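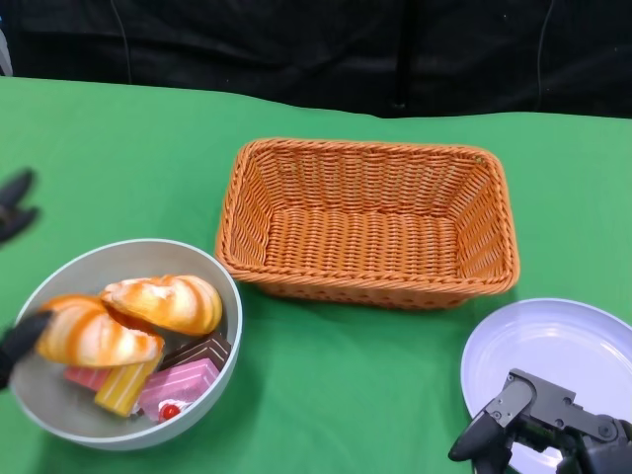
Nivumdale - December

Hiver bakery play set, back in stock. Woven basket, bowl, plate, toy rolls and cake slices. Sold as one set, $22, or ask about the basket on its own.

Quick rundown while the boxes are still being opened.

The basket is the part everyone writes in about. Orange-tan weave, rectangular, sides slope in toward the bottom, thick braided rim all the way round. The floor is woven flat, so the toy food doesn't roll to one corner like it did with the old round one. 11 inches on the long side. Fits a standard cube shelf the long way in. Wipes down with a damp cloth. No lining, no lid. People have asked for a lid. There isn't one and none is planned.

The bowl is light gray and wide. All the pastries go in it, piled up. Use it for serving, use the basket for the shop counter, or swap them - kids will anyway.

The plate is white with a bit of lavender to it. Goes with the Sinitz tea set if you already have that one, close enough in color that they look like they belong together. Sold with the set, no loose plates this time round.

Now the food. Swirl rolls with orange and white glazing, these are the favorites and the ones that go missing first. Then the slices: yellow layer cake, pink with white cream and a cherry on top, dark chocolate with white stripes. Mix of shapes in each box, and the mix changes a little between batches, so please don't order on the strength of one particular slice. The rolls are the biggest pieces and are easy for small hands to grab. The pink slice is smaller and gets lost under the others, look at the bottom of the bowl before writing to us about a missing piece.

Good for play shops, sorting games, laying a table, putting everything back in the basket at the end of the day. Schools mostly use it for that last one. One roll, one slice, back in the basket, done. We've had several classroom orders from Ní Chonaill and they all asked for spare rolls, so spare rolls are now listed separately, pack of 2. 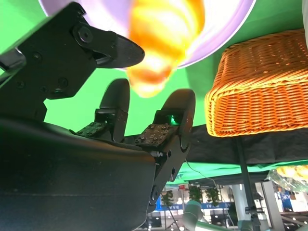
Does the basket keep its shape if it's carried around full?

It does with toy food in it, which weighs next to nothing. Don't load it with wooden blocks or books, the sides will start to bow out. Lift from underneath if it's been packed heavy, the rim is there to finish the weave and isn't meant as a handle.

Care, short version. Food pieces: warm water, mild soap, towel dry. Bowl and plate the same. No dishwasher for any of it. Basket: damp cloth only, then leave it out in the air, upside down is best. An old soft toothbrush gets crumbs out of the weave. Keep off radiators and out of strong sun - the orange will fade on the side facing the window. Slight smell when first unpacked, goes after a day or so with the box open.

Stock. 300 sets came in and the school orders come out of that first. Whats left ships in the order it was paid for. If the page says sold out, it's sold out, we don't keep a few back. Next delivery will be in spring.

Packing: everything ships nested, food in the bowl, bowl in the basket, plate underneath wrapped in paper. Please check the paper befroe it goes in the recycling. The plate is flat and easy to miss.
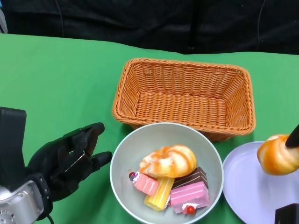
Can I get the rolls and cake slices without the basket and dishes?

Only the rolls, in the spare pack. The cake slices come with the full set, and we can't pull single slices out of a box to replace a lost one. If a piece arrives damaged, send a photo and the batch number from the bottom of the carton and we'll send another out with the next post.

Returns accepted unused and with all the pieces. Spare packs can't come back once opened. Collection from the Nivumdale shop is free, bring the order number, side door after 2.

Related items

Spare swirl rolls, pack of 2
Sinitz tea set, lavender
Hiver fruit and vegetable box
Hiver woven basket, small
Green play tablecloth
Sinitz shop counter with shelf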